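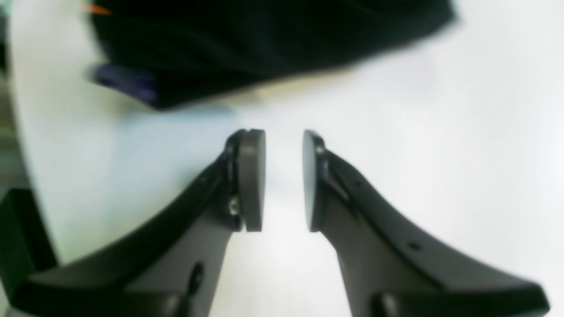
The Big Black Fabric Day

Diary > Sewing > July

Print this page | E-mail this page

Reading time: 3 minutes

Up at 5 this morning and I could not have gone back to sleep if you'd paid me. Today was fabric day! I've been putting off the stage curtains for the Prerthorpe players since spring, and I finally have the black stuff on the white table and a start made.

I do love a white table for black cloth. At my old place I cut everything on the dining table, dark brown, and with anything black I was half guessing where the edge ran. Now I can see it from across the room. I had coffee first (well away from the table, I have learned) and then just stood there for a bit, smoothing it with the flat of my hand and feeling pleased with myself.

Shamim Jatoi came over before lunch with her good shears and a bag of apricots. She hadn't seen the cloth yet and went straight for it, rubbing a corner between her fingers the way she does in shops. She thinks it will hang beautifully. I think so too, but I've thought so before and been wrong - the green ones for the Cirkow hall looked lovely folded and then hung like wet towels. So this time I'm letting the panels hang overnight before I touch the hems. They can drop as much as they like and I'll level them after.

We talked about which way the nap runs for far too long. I was sure it went one way, Shamim was sure it went the other, and we took a scrap to the window and tipped it back and forth in the light until we both agreed she was right. I've put a chalk arrow on the back of every piece now, all pointing to the floor. White chalk on black, so satisfying! I could have drawn arrows all afternoon.

Cutting went well. The shears are a dream, long blades and heavy in the hand, and she says I can keep them until the curtains are done. We did one panel before lunch and two after, me cutting and Shamim walking the loose end along so it wouldn't drag. My back is complaining a little. The lint is something else, it's on my socks, it's on the cat, there was some in the butter.

Thread is the one thing I'm short of. I bought the 600 yard spool from Hsueh and I can see already it won't last past the side seams, so I'll go back for more and get the same shade if they still have it. Black isn't just black, I found that out with the Gelunard costumes, where one sleeve came up brown under the lights and the other came up blue. The whole bill so far is 855 with the heading tape and the weights, and the players have said yes to it, so I can stop fretting over the receipts in the biscuit tin.

After Shamim left I tried one seam on a scrap, long stitch, and it puckered. Changed the needle, eased off the tension, tried again and it lay perfectly flat. I did a little dance for the cat.

It's past 9 now and I ought to be in bed, but I keep going back in to look at the panels hanging off the rail. I'd forgotten how much I enjoy a big plain job like this, just long straight lines and the radio on. Tomorrow it's side seams, then thread, then I must ring about the rail brackets. And wash the butter dish.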